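About Gruler

Gruler is a textile testing and conservation supply company. We test fabrics, threads and storage materials for museums, archives, costume collections and small mills, and we sell a short list of the materials we have tested ourselves. The laboratory, the warehouse and the office share one building on the Wornon Road, on the ground floor of a former hosiery works.

Most of our work falls under three headings: fiber identification, colorfastness testing, and aging tests on materials that will be kept in contact with historic textiles. We also run a small repair bench for flat pieces, described further down. We do not appraise objects or date them for sale, and we do not clean clothing or household goods.

How the company started

The firm was set up by Anton Rusnák, a dye chemist who had worked in mill laboratories and wanted to continue with fastness testing after the last of the local mills closed its lab. He bought the mill's light exposure cabinet, two balances and a set of reference cloths, and took in samples by mail. His first regular customers were makers of theatrical costumes, who needed to know which dyed linings would bleed into a shirt under stage lighting and sweat.

Museum work came later, through a county historical society that had stored a group of quilts in colored tissue paper. The tissue had transferred dye to the quilt backings along the fold lines. The society asked for a test that could be run on a single sheet before a full ream was bought. The procedure written for that job, now in its sixth revision, is still the one we use for incoming paper goods. It is filed under the name Pratham, after the storeroom where the quilts were kept, and customers will see that word on their reports next to the revision number.

The company passed to its present owners when Mr. Rusnák retired. Citlali Ochoa became technical director in October of the same year. She had run the fiber identification bench before that and still signs every identification report.

What we test

Fiber identification is done by microscopy first. A sample of yarn is teased apart, mounted, and examined lengthwise and in cross section. Wool, silk, cotton and flax can usually be separated at this stage. Flax and hemp are harder to tell apart, and for those we add a drying twist test and, where the customer allows it, staining. Regenerated and synthetic fibers are checked by solubility. We need 6 millimeters of yarn for a routine identification. If less is available, please call before sending it, as the order of the tests changes and some of them drop out.

Colorfastness is tested to water, to dry and wet rubbing, to light, and to the two detergents most often used in wet cleaning of textiles. Samples are graded against gray scales by two readers working separately. When the readers differ by more than half a grade, the sample is read a third time on another day. Light exposure is carried out beside a set of blue wool references, and the report gives the reference that faded with the sample along with the hours. Hours alone are of little use in comparing one cabinet with another.

Storage materials are tested for pH, for dye and finish transfer, and for volatile compounds that affect metals. The last of these uses metal coupons sealed in glass with the material and a small amount of water, held in an oven for 28 days. Silver, copper and lead coupons are used, and a control jar is prepared with each batch. A material passes for permanent use only if all three coupons match the control. If one coupon shows slight change, the material is listed for temporary use and the report says which metal was affected. Customers storing garments with metal thread, hooks or sequins should read that line first. 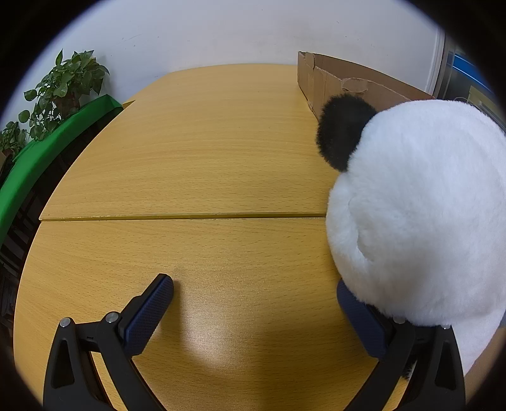

Results are issued as a written report with the test conditions, the grades and the names of the readers. We do not issue certificates, and we ask customers not to describe a product as approved by Gruler. A report covers the sample that was sent. Manufacturers change finishes and suppliers between lots, and a cloth that passed two years ago under the same catalog number may now carry a different sizing.

The material list

The material list is the part of our work that most people outside the laboratory know. It records every storage and mounting material we have tested at our own expense, with the result and the lot. The current issue is dated August 10, 2020, and contains 317 entries. Of these, 299 have been tested in full. The remaining entries are waiting on the oven test and are marked as open.

Entries are arranged by use:

Tissue and interleaving paper
Boards and box stock
Washed cotton and linen fabrics
Polyester films and felts
Sewing threads
Tapes, adhesives and hook-and-loop fasteners
Paints and sealants for shelving

Failed materials stay on the list. Early issues left them out, and we received the same black felt from different customers again and again. A failure is now given its own line with the reason, and the entry is removed only when the product is withdrawn from sale.

The list is sent free to any museum, library, archive or school that asks for it. Private customers pay a printing charge. It may be copied for use inside an institution, provided the lot numbers are kept with the results.

What we sell

We stock unbuffered tissue, washed cotton muslin, undyed cotton tape in three widths, polyester batting, and silk and cotton threads for mending. Muslin is washed here twice without detergent and dried flat, and a strip from each bolt is tested before the bolt is cut. The wash removes most of the sizing and shrinks the cloth a little in length, which should be taken into account when ordering for padded hangers or covers. Tissue is sold in packs of 200 sheets. We do not break packs.

Threads are sold undyed or in our own range of dyed shades. The dyed silk is for visible stitching on display mounts. We advise against using it on an object that may later be wet cleaned, although it grades well to water, as a thread in long contact with an aged fabric does not always behave as it does beside a new test cloth.

Tubes for rolled storage are no longer stocked. Freight had become more costly than the tubes. The material list gives the results for those we have tested, and most can be bought from a carton supplier near the customer. Any tube, tested or not, should be covered with a barrier film and then with muslin before a textile is rolled on it.

The repair bench

The repair bench takes flat textiles up to the size of a single bed cover. Typical work includes samplers, flags, small quilts, printed handkerchiefs and lace panels. Treatment is limited to surface cleaning with low suction, support stitching onto a dyed backing, and mounting on padded board. Wet cleaning is considered only after each color in the piece has been tested, including the sewing threads and any ink marks. Signed quilts often have to be ruled out at this point. Iron-based inks weaken the cloth beneath them, and water can carry the damage past the edge of the writing.

An estimate is given after examination. It states the proposed treatment, the materials to be used by lot, and any step that cannot be undone. Work begins once the owner has returned a signed copy. The waiting period varies with the season, being longest in spring when historical societies prepare their summer displays.

Three-dimensional costume is referred to other conservators. We have neither the mannequins nor the floor space for it.

Training

Two short courses are held each year, one on fiber identification and one on choosing storage materials. The identification course lasts three days and is mostly microscope work. Participants make a reference set of mounted slides to take home. No chemistry background is required, but anyone who has not used a microscope should arrange to come in on the afternoon before for instruction in focusing and lighting. The storage course lasts one day and can be given at a museum if six or more staff will attend.

Sending samples

Place each sample in a separate polyethylene bag and write the label on paper outside that bag. Do not use staples, colored tape or sticky notes. State what the material is thought to be, where it came from, and which tests are wanted. For storage materials, include the supplier's lot number and send enough for a repeat. A sheet of letter size is sufficient for paper or film, and half a yard for cloth.

Remains of samples are kept for one year after the report and then discarded. Samples from historic objects are returned with the report in all cases, including the mounted slides.

The sample desk is open on weekday mornings, and parcels can be received until four in the afternoon. Historic textiles should not be mailed without a prior arrangement with the repair bench.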